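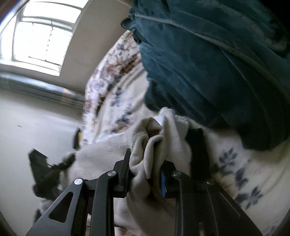 Gerrit Kruger lässt ausrichten, man könne eine Fleecedecke gar nicht falsch zusammenlegen, höchstens lieblos. Sein Einwand zum letzten Bericht ist damit aufgenommen, ebenso seine Bitte, diesmal weniger über Waschmittel zu schreiben.

Zwischenbericht an die Stiftung Fourie
Vorhaben: Bettwäsche und Decken im Gästehaus Cummont
Stand: 16. Oktober 2021

Wo wir stehen

Von den 494 Textilien, die wir laut Antrag sichten, sortieren und neu einräumen wollen, sind 188 erledigt. Erledigt heißt: ausgebreitet, auf Schäden geprüft, gefaltet, im Regal. Dass der Stapel »später« im Flur dabei nicht kleiner wirkt, ist uns ebenfalls aufgefallen.

Die Steppdecken waren der angenehme Teil. Eine weiße mit blauem und braunem Blumenmuster dient inzwischen als Unterlage für alles andere, weil man auf ihr jeden Fussel sofort sieht. Annatjie Modise findet das Muster altmodisch und hat die Decke trotzdem für Zimmer 17 reserviert.

Fleece

Die cremefarbenen Fleecedecken halten uns länger auf als geplant. Fleece rutscht, es bauscht sich, und wer es an der falschen Stelle anfasst, hat am Ende ein Kissen in der Hand. Wir greifen jetzt grundsätzlich an der genähten Kante, ziehen die Falte hoch und suchen von dort aus das Etikett. Liegt das Etikett innen, stimmt die Seite. Das klingt nach wenig für einen Monat Arbeit — im September haben wir allerdings noch darüber gestritten, ob Fleece überhaupt eine Seite hat.

Ausgemustert wurden bisher 20 Decken, überwiegend wegen offener Nähte. Thandeka Gumede hat angeboten, die besseren davon nachzunähen. Wir haben angenommen, bevor sie den Stapel gesehen hatte.

Abweichungen vom Plan

Die Regaleinsätze von Lirnero sind geliefert, allerdings in der Tiefe für Handtücher. Eine doppelt gefaltete Decke steht vorn eine Handbreit über. Der Umtausch ist beantragt, bis dahin falten wir dreifach und reden wenig darüber.

Die Bestandsliste führt Periklis Tsoukalas. Seine Spalte »Zustand« kannte anfangs nur »gut« und »na ja«. Auf Ihren Wunsch gibt es nun eine dritte Stufe, sie heißt »reparierbar« und wird rege genutzt.

Mittel

Die erste Rate ist bis auf einen Rest für Nähgarn und Etiketten ausgegeben. Die Belege liegen bei, nach Datum sortiert und damit ordentlicher als der Wäscheschrank. Mehrbedarf melden wir derzeit nicht an.

Nächste Schritte

Als Nächstes kommen die Bezüge dran, danach die Spannbettlaken, deren Faltung noch offen ist. Über Vorschläge der Stiftung zu diesem Punkt würden wir uns freuen, gern mit Skizze.

Gerrit Shabalala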